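I'd been trying to pin Zhiqiang Liao down since February, and when he finally rang back he was on a train and eating crisps. He runs Skivent, a small firm in Hatatville that helps families send money home to China, and I wanted to know how he's coping with the new paperwork.

"Badly!" he said, and laughed for quite a while. "No, we cope. But I used to have one form, and now I have 3."

The forms are for bigger transfers, and most of his customers are sending much less than that (£200 is a normal month, he told me). They still get asked where the money came from, and older customers find it rude.

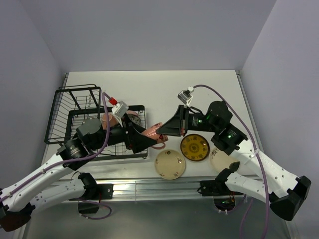
So who is sending the money these days?

"Kitchen staff, nurses, students with a weekend job. Last month we had 326 customers and 94 of them were new. I thought the young ones would all use their phones, but they come in and sit down. They want a person."

He started out at a bigger outfit called Pradora, on the complaints desk, and he says he still hears those calls in his sleep. The worst were about exchange rates, when someone had been quoted one figure in the morning and got another after lunch. At Skivent he writes the rate on a slip and sticks to it until closing time, even if it costs him.

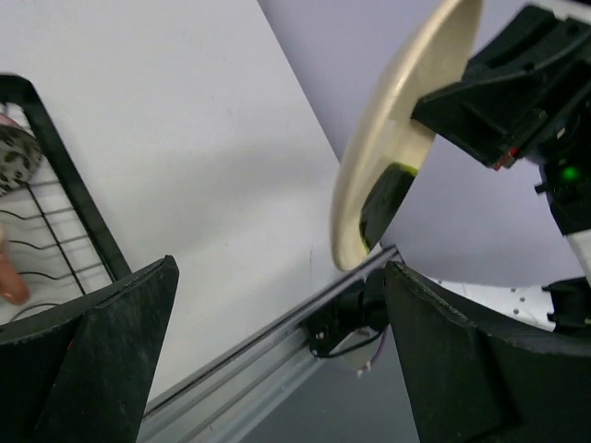
I asked about Su, the app he's been building for two years (named after his home town, or the first bit of it anyway). It'll let people split one transfer between several relatives, which he reckons will stop a lot of family rows. He's dithering over the look of it, and I can see why, as his designer keeps sending him bold backgrounds. Grey and white speckles like an animal print are lovely on a round dish in the drying rack, but I wouldn't want to read my bank balance on top of them! He's gone for plain cream.

"My mother is testing it," he said. "She has sent me two messages today and both are about the buttons."

Then the train went into a tunnel, and I got the rest by text.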